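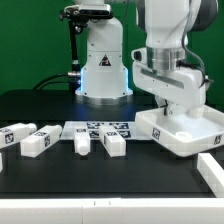
Océane Leclerc would have liked the tray guide to come out before the spring session, when most of the questions about part spacing were raised. In a comment sent to the Trundmont Packing Laboratory, she wrote that teams had been laying out their pieces in different ways and then comparing results as if the layouts were the same. She asked that the starting layout be written down, with the tray and the parts treated as one set.

The laboratory has now done so. A revised guide to its tray-loading exercise was released on Jul 30, 2019, and replaces the pages that were handed out in May. It applies to all groups using the white part set and the matching tray, including those working at the Eichhorn building.

The exercise itself has not changed. Loose parts are set out on a black tabletop, and each is to be brought to the tray and seated there. The parts are plain white and carry printed black-and-white markers, as does the tray. A sheet of larger markers lies flat on the table and serves as the point from which positions are given.

What has changed is the amount of detail in the setup instructions. Under the earlier pages, groups were told only to place the parts "within easy reach of the tray." The new guide gives a starting area for the parts, a starting area for the tray, and a strip between them that is to be left clear. Parts may lie at an angle to each other and do not need to form a straight row. They may not be stacked, and no part may rest on the marker sheet.

The tray may be moved between rounds, provided that its new place is written on the record sheet. Several groups had assumed that it was to stay in one position for the whole session, and the earlier wording could be read either way. The laboratory has confirmed that results from those groups will stand.

A full session now consists of 24 rounds, with a pause after the first 12. Groups that wish to run a shorter session may do so, but their results will be listed separately. Each session is scored out of 100. Points are taken off for a part that is left resting on the rim of the tray or that has been turned the wrong way around, and no points are given for a part that leaves the table. A part that is set down and picked up again is allowed, and the guide asks that it be noted.

Scores will no longer be adjusted for time. The adjustment was introduced at the request of Zultell, whose groups were working to a fixed schedule, and it had led to some disagreement over when a round should be counted as finished. Time may still be recorded. It will appear in its own column.

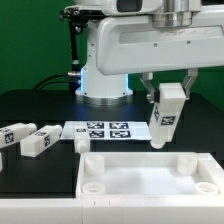 White blocks and the printed marker sheet on the black table.

A section on the care of the parts has been added. Printed markers should be kept flat and clean, and any marker with a lifted corner should be replaced before the next round. Replacement markers must be the same size as the originals – several sets returned this spring had been repaired with smaller ones. The guide includes a page of markers at the correct size. Groups that print this page themselves are asked to turn off any setting that fits the page to the paper.

The plain green backdrop remains part of the standard setup. Groups that do not have one may use another single-color surface after writing to the laboratory, and the color should be given in the session notes. The tabletop should be wiped down before each session. Tape may be used to mark the starting areas during setup but should be taken up before the first round.

Storage was the subject of the largest number of comments. Zokex, which supplies the storage cases, has agreed to provide a deeper insert so that the tray can be put away without pressing on the markers along its sides. The new insert fits the present case, and cases already in use do not need to be returned. Inserts will be sent to registered groups at no charge in the order in which requests are received. A request should give the name of the group, the number printed inside the lid of the case, and a delivery address.

The laboratory received 27 written comments on the May pages. Most dealt with layout and storage. A smaller number asked for parts in a second color, which would make it easier to tell them apart from the tray. This request was not adopted. The review group took the view that a second color would make new results hard to compare with those already on file – although it left open the possibility of a separate exercise at a later date. A proposal to allow two trays on the table was also set aside.

Leclerc's suggestion that groups keep a short setup record was accepted in full. The record sheet has space for the position of the tray, the position of the marker sheet, and a simple drawing of the parts as they lie at the start of the session. The drawing does not need to be to scale. Groups may attach a photograph in place of the drawing if the whole tabletop can be seen in it.

Sessions that have already begun under the May pages may be completed under those rules. All sessions begun after the release of the revised guide should follow the new layout, and record sheets should state which version was used. Sheets on which no version is given will be returned to the group for completion.

Printed copies of the guide are available at the front desk of the Eichhorn building during opening hours. Each group is entitled to five copies. Questions about scoring should be sent to the Trundmont Packing Laboratory in writing, and questions about cases and inserts should be sent to Zokex directly.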